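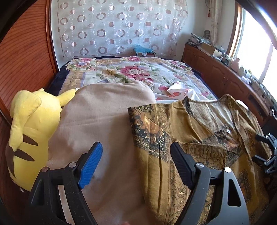 Stop cleaning up before you collect

Posted May 12, 2019

Quick one, writing this between two batches, so forgive the typos.

Everybody who gathers demonstrations for a manipulation model has the same instinct. Clear the surface. Plain sheet, one shirt, good light, go. I did it too. First 400 episodes we did in Sivville were shot on a gray table with nothing on it, and they looked great. Smooth, short, easy to label. I was proud of them.

Then we ran the policy in a bedroom and it tried to pick up the blanket.

Of course it did. Never seen one. It had learned that anything with a pattern is the thing you grab, and anything plain is the table. Put a flowered garment on a flowered blanket and that rule is worth nothing. Put a stuffed toy next to it and things get worse -- now there's a soft yellow lump in view with a corner sticking out, and a corner is exactly what we spent weeks teaching it to like.

So my opinion, and I know people at Colex disagree: collect in the mess. Real beds. Real windows blowing out one side of the image. Boxes and bottles sitting on the cabinet. Leave the toy where it is. Leave the crumpled cloth behind the shirt. If the person holding the grippers has to think for a second about which edge belongs to which piece of fabric, good, that second is what we're paying for.

The argument against goes like this. Messy data is slow. True. We got 205 usable episodes out of a week that would have given us twice that on the table. It's also harder to check. The reviewer can't skim, has to look at where one cloth goes over another and decide if the grasp was on the right layer. Also true, and boring work, I did 16 of them last night and my eyes hurt.

But slow compared to what? The Fudisov set is huge and clean and I have yet to see anything trained on it alone that can handle a neckline with the inside of the cloth showing. It sees two colors and thinks two objects. You can't fix that with more gray table. You could have ten times as much gray table.

Second complaint I hear: just add the clutter later, paste in backgrounds. Tried it. Works okay for hard things, cups and so on. For cloth it's bad. Cloth sinks into a bed. It takes shadow from the fold beside it, it drags the blanket along when you pull. A pasted background doesn't drag.

One thing I'd give the other side. Don't start there. The Kneževič guide says begin simple for new operators and I think thats right, people need a few clean sessions to get their hands used to the grippers. Five, maybe. After that, out of the lab and into somebodys bedroom.

And stop throwing out the ugly episodes. The slow approach, the pause over the wrong layer, the pads open and hovering while the operator makes up their mind. We used to trim all that. I keep it now, with a note on what was going on. Storage is cheap, going back to shoot it again isn't.

Ok, next batch.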